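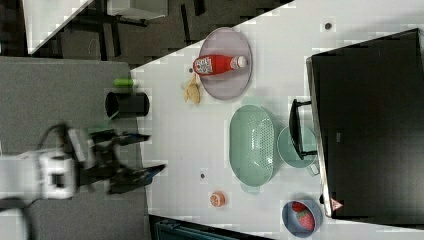
Kevia Pictures Begins Post-Production on "The Salt Ledger," Directed by Tzu-hsuan Tseng

Dong-geon Tak joins the family drama as producer and co-writer

August 2021 - Kevia Pictures announced today that principal photography has finished on "The Salt Ledger," the second feature from writer-director Tzu-hsuan Tseng. The film was shot over 42 days in the coastal town of Huvham and is now being edited at the company's offices. Trulta Releasing has acquired theatrical rights in North America and plans to open the film in March.

"The Salt Ledger" follows two sisters who return to the town where they grew up to close their late father's fish-packing business. While sorting through his papers they find a handwritten book of loans he made to neighbors over several decades, most of them never repaid. The older sister wants to collect. The younger one has already started telling people their debts are forgiven.

Tseng wrote the first draft alone and brought it to Tak, who had edited her debut feature, "Low Rooms." Tak signed on first as a script consultant and later as producer. The two share screenplay credit.

"I had a lot of scenes in the packing house and very few outside it," Tseng said. "Dong-geon kept asking what the neighbors thought. The second half of the film came out of those talks."

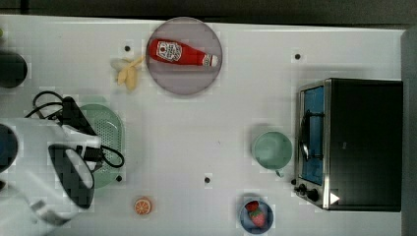

A ketchup bottle on a round plate, with a banana beside it.

The production used a crew of 21 and was based in Huvham for its full run. Most interiors were filmed in a former cannery near the harbor, which the art department divided into the packing floor, the father's office and the upstairs apartment where the sisters stay. Exteriors were filmed in town and along the breakwater. The harbor remained open to fishing boats during the shoot, and the production scheduled its dock scenes for the afternoon, after the catch had been unloaded.

The script was revised during a break of four weeks in the middle of filming. Tseng and Tak used the time to cut together the scenes they already had, and rewrote the last act to give more room to the younger sister. A subplot about the sale of the building was dropped. Cast members returned for a short rehearsal period before cameras rolled again.

The score is being written by the ensemble Tuncer, which also recorded the music for "Low Rooms." The group plans to use a small string section, pump organ and field recordings made at the harbor. Recording will begin once the picture is locked. A soundtrack album is planned, and details on its release will be announced separately.

Kevia financed the film with support from private investors. It is the company's seventh feature and its first with Trulta, which will handle theatrical distribution and later home release. Trulta acquired the film on the strength of the screenplay and an early reel of finished scenes.

"We read it in one sitting and asked to meet them," said a spokesperson for Trulta. "It is a story about money inside a family and a small town, and people will have strong opinions about which sister is right."

Test audiences have not yet seen the film, but a table reading of the revised script was held for Huvham residents in the town library before filming resumed.
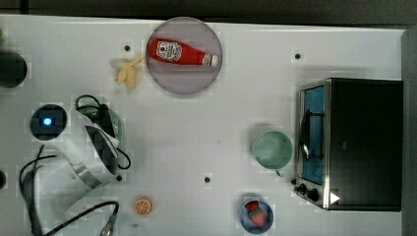
One resident who attended said that the older sister had been too easy to dislike in the opening scenes, and that she hoped the finished film would let her make her case before the neighbors made theirs. Tseng said the comment led to a new scene near the beginning, in which the sister goes through the company's unpaid bills with a bank officer.

A first trailer is expected later in the year. Kevia also plans to hold a screening in Huvham before the film opens in other cities - the date will depend on the final sound mix. Ticket information for that screening will be posted on the company's website.

About Kevia Pictures
Kevia Pictures is an independent film company that develops, finances and produces feature films and documentaries. It works mainly with first- and second-time directors.

About Trulta Releasing
Trulta Releasing distributes independent and foreign-language films to theaters in North America.

Interview requests for Tzu-hsuan Tseng and Dong-geon Tak may be sent to the Kevia Pictures press office.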